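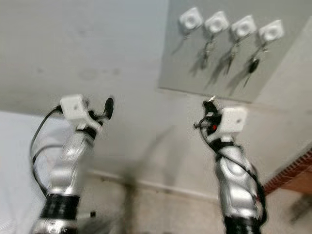 Moving the fuse box, and what it cost us

2022-11-08
By Ruaridh Imrie

We bought the house knowing the electrics were old. The survey said so in one line on page 14 and then moved on to the gutters, which it had a lot more to say about. For the first year we did nothing. The lights worked, the kettle worked, and if you ran the oven and the shower together something tripped and you went and pushed it back up.

The trouble was where you had to go. The old board was at the back of the cupboard under the stairs, behind the hoover and the coats, at shin height. My wife did it once in the dark with a sleeping baby on her shoulder and said she would not be doing it again.

I asked for three quotes and got two. Vollier wanted 1,318 pounds for a new board in the same place, with moving it priced separately once they had seen the cable runs. Lahcen Kettani, who had rewired my sister's flat, came round on his way home, took the coats out himself and had a proper look. His price was lower and included shifting the board to the hall, up high by the front door. We went with Lahcen.

It took two days. On the first he lifted floorboards on the landing and found that the upstairs sockets and the immersion heater were sharing a circuit. That added 418 pounds. I was annoyed, but he showed me the cable and I would have paid it sooner if I'd known. On the second day the power was off from breakfast until late afternoon. We went to my mother's and came back to a warm freezer drawer, which was my fault for leaving it open.

Things I would do differently. Clear the landing the night before, all of it, including under the bed. Ask for the labels to be typed, as I can't read "utility" in Lahcen's handwriting and I know what it says. Decide about outside lights before the work starts. We decided after, so he is coming back in December to put one in by the bins.

You should get a certificate at the end. Ours came by email a week later and I have printed it and put it with the boiler papers. If you sell the house somebody will ask for it.

The plastering is still to do. There is a strip of bare wall from the skirting up to the ceiling in the hall, and I have had no answer yet from the man who said he could fit us in.

Last updated: two small corrections to the prices, same week.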